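Shared Workshop Course, Two-Arm Build
Handout 4: Cables, hands and the first table exercises
Prepared by Snežana Hoxha. Corrections from Sudheer Warrier are included.

Please read this handout before you come on Thursday. In the last session we spent too much time on questions that are answered on paper, and the bench time was short for the second group.

1. Where we are in the build

Both arms are mounted on the torso and each joint moves under its own power. The homing routine is the one from Handout 3 and it has not changed. If your group saved a copy of the settings file before March, please delete it. The old file has the elbow limits in the wrong order, and the arm will stop with error 531 as soon as you ask it to bend more than a little.

The Prantl controller board now has its own fuse. Luzius Stöckli has put the wiring diagram in the folder next to the door, and the version on the Etden server is the same one.

2. Dressing the cables

A cable that is tight in one pose will pull on its plug in another pose. For this reason we leave a loop at the wrist. The loop must be big enough that the wrist can turn to both ends of its range, and small enough that it does not fall in front of the fingers.

Do it in this order:
Move the wrist to its left limit by hand, power off.
Lay the cable along the forearm and fix it only at the elbow end.
Turn the wrist slowly to the right limit and let the cable take the length it needs.
Fix the wrist end. Do not pull it straight afterward.

Check the loop again after 50 full wrist turns. Cable ties become loose in the first hour and then mostly stay as they are.

3. Choosing the end of the arm

We have two kinds. The gripper closes on an object from two sides, and it is easy to command: one number for the opening, one for the force. The hand with several fingers can touch an object in more ways, but every finger needs its own calibration, and a small error in the thumb is enough to push a light object away. You may mount one of each, or two hands. The wrist plate has the same hole pattern for both, so changing takes only a few minutes when the screws are not damaged.

4. The plate exercise

Place the plate on the table between the two arms. Bring both arms forward, one to each side, and keep the height constant during the last part of the motion.
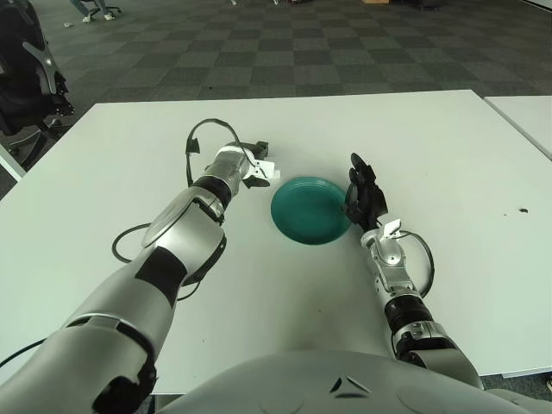

Gripper on the robot's left arm, hand with fingers on its right arm. 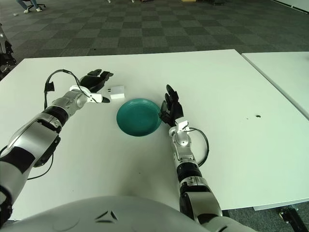
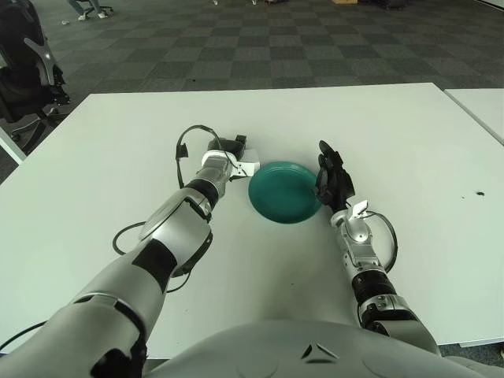
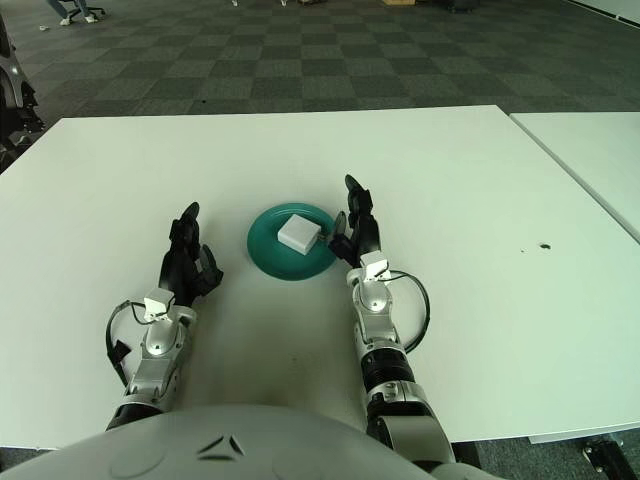
Two hands mounted, and the small white box on the plate.

Write down the approach height and the speed for each attempt. Many students write only whether it worked, and then we cannot compare anything between groups. The log sheet has 8 columns, please fill all of them, also the column for the controller temperature.

The default speed in the Zavel software is too high for learning. Set it to the lowest step and go up only after three clean approaches. When an arm comes to the rim too low, it meets the table first, and the force reading will jump before you see any movement. Keep one person at the stop button during the whole attempt. This person does not type and does not hold the log sheet.

5. Reading the encoder values

The shoulder encoder counts from zero at the home position. With the arm at the correct starting pose, the value should be 1,365. If your number is different after homing, do not correct it in the software. Home the arm a second time. If the number is still wrong, the coupling has slipped on the shaft, and you must open the shoulder cover and tighten the set screw with the short key. Ottilie Mösli can show you how, she has done it on both sides.

A question from last week was whether the value may change when the motor is warm. It changes by a few counts and this is normal.

6. For next time

Tatsuya Nagano will bring the new finger pads made from Flevard rubber. Until then please use the old pads and clean them with a damp cloth, without alcohol, which makes them hard.

Each group prepares one page with the log of the plate exercise and a short answer to these two points:
Which joint limited your approach, and in what pose?
What would you change in the cable loop at the wrist?

Pages go in the tray under the folder, before the session starts. Groups that have not finished the cable work in section 2 should come at 5:30 p.m., when the room is already open.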